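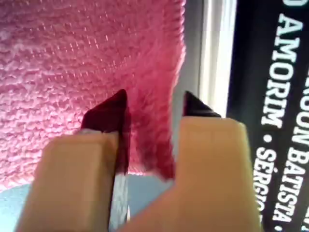
Pink terry, fold or roll?? (and where do you keep them)
Sudlow Household Boards > Linens > 36 replies, 744 views

erainer_d
ok so. trying to settle this before I redo the linen shelf. Small pink terry cloths, the loopy kind. Fold flat or roll. Mine shed fuzz on everything, light bits all through the weave. Is that lint off other stuff or the cloth itself coming apart? Washed warm, low dry, no softener.

Rosalie Holzer
Fold. Rolled ones spring open on me every time. Fuzz is probaly lint from whatever else was in the load. Wash pinks alone twice and look again

tolera_g
disagree, roll. Takes half the room in a drawer. Folded stacks tip over when you pull one from the middle

Rosalie Holzer
so pull from the top??

tolera_g
then the bottom ones never get used and the top three go bald. seen it at my moms

E. Prantl
Loops catching on things is your bigger problem. Anything pointy near terry and you get a pulled tuft hanging off. Snip it, dont yank. Yanking takes the whole row with it.

erainer_d
good to know, I have been yanking. oops
here's one folded, on the dark table. fold looks fine to me but the corners never line up

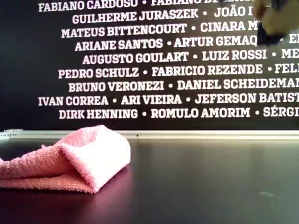

Re: fold or roll

aurelia_k
Fold is fine, nobody's checking corners. More interested in that panel, white caps on black, dots between the names. Love the slab lettering. Anyone know the typeface?

E. Prantl
can we stay on cloths

aurelia_k
no :) FABIANO CARDOSO, AUGUSTO GOULART, LUIZ ROSSI, dots in between, ragged left side. Want to do our family names like that in the hallway

tolera_g
wrong board, try Lettering. Also pink on a dark table shows every bit of fluff, I'd go grey cloths for that

Rosalie Holzer
grey hides dirt. I want to see the dirt. keep the pink

erainer_d
keeping the pink. Going to fold half and roll half and see which annoys me first. Will wash them alone tonite, scissors are out for the tufts

E. Prantl
cold for the first wash if they're new, pink can run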